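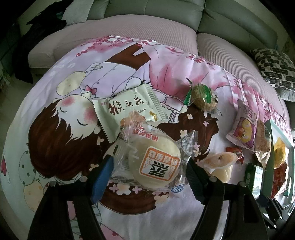 Is a shallow tray deep enough to keep snacks together on a soft bed?

For wrapped things, a low side is plenty, and it is much easier to reach into than a bowl or a box.

I bought the Vornby snack tray back in May, after several months of eating in bed and then finding the evidence in the sheets. I should say right away that I am a bed snacker and not ashamed of it. Mine is a round bed with a cartoon-print duvet on it, and if you have ever owned a round bed you will know that there is no proper corner to put anything in and no bedside table that sits flush against it. Everything slides to wherever you happen to be sitting, including the candy, which then works its way under your leg and stays there until morning.

The tray came from a little shop called Cata, over in Custanville, where they keep the kitchen things at the back behind the gift wrap. It cost me 25 dollars, which I thought was a bit steep for a tray (my sister-in-law thought it was very steep), but I had already tried a cookie sheet and a shoebox lid and neither one was a pleasure to look at. This one is white inside with mint-green sides, and I do love the color. It goes with nothing else I own and I still smile when I take it off the shelf.

The leaflet gives the size as 385 by 289 millimeters, so get your ruler out before ordering if you are planning to store it in a kitchen drawer. Mine doesn't fit in the drawer. It lives on its side next to the cutting boards, and that has worked out well enough.

How it behaves on a duvet was what I most wanted to know, and the reviews I read beforehand were all from people with coffee tables! So, for fellow bed people: it sits nicely if you pat the filling flat first. On a freshly fluffed duvet it tips toward whoever is heaviest, and a jelly cup will roll down to that end. Once it has been there a few minutes and settled in, I can lean over and take something without the whole thing tilting. I would not put a full mug on it. I did once, with cocoa, and I won't go into that.

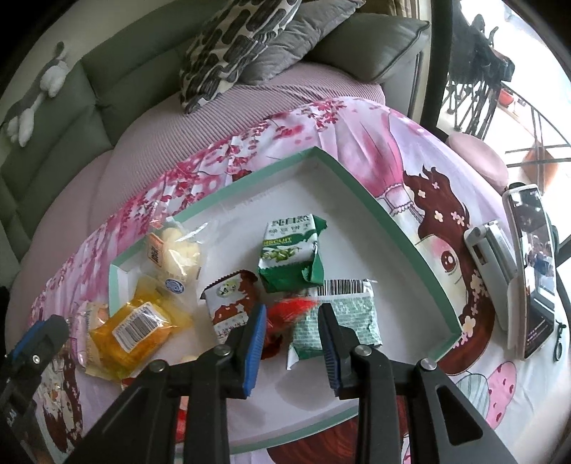
Keeping flavors apart was something I had hoped for and didn't get, as there are no dividers, and I went back and forth for weeks on whether I minded. I used to line everything up in rows like a shop counter, and it lasted about as long as it took for the first person to reach in. Now I let it be a jumble. With a low side you can still spot what you're after, so the green and white packet with BISCUIT in yellow on it and the green beans or pods underneath is easy enough to pick out, even with a red wrapper and a brown and white one lying close by. A clear bag can go over at the left and it stays put reasonably well. The white bottom helps too, I think. On a busy printed duvet a small bright wrapper can disappear completely among the cartoons, and on the tray it can't.

I have also had the Segura tray, the one with the tall sides, on loan from a neighbor for a couple of weeks, so I can compare a little. The Segura is the better one for carrying up the stairs. You can fill it properly and march off with it and nothing hops out. But once you're sitting down it is like reaching into a bathtub, and the short packets all end up at the bottom under the tall ones. I gave it back without much regret. If your kitchen and your bed are on different floors you may feel differently, and I'd understand!

Cleaning is simple. I wipe it with a damp cloth and now and then give it a real wash in the sink, and the only place that wants any attention is where the sides meet the bottom, where crumbs gather. An old soft toothbrush gets them out. The leaflet didn't say anything about the dishwasher one way or the other, so I have kept it out of there.

A couple of grumbles, to be fair to anyone deciding. The sides are a bit awkward to grip when the tray is loaded, and handles would have been welcome. I also wish it came in a round version, for obvious reasons — a round tray in the middle of a round bed would make me unreasonably happy. And the price sticker left a gummy patch that took two evenings and some cooking oil to get rid of.

Would I buy it again? I would, and I have been thinking about a second one for the sofa, where the crumb situation is nearly as bad. If you mostly eat loose things like popcorn, get a bowl. For wrapped cakes, buns in their bags, candy and biscuits, it has done very well by me, and the sheets are a good deal less crunchy than they were.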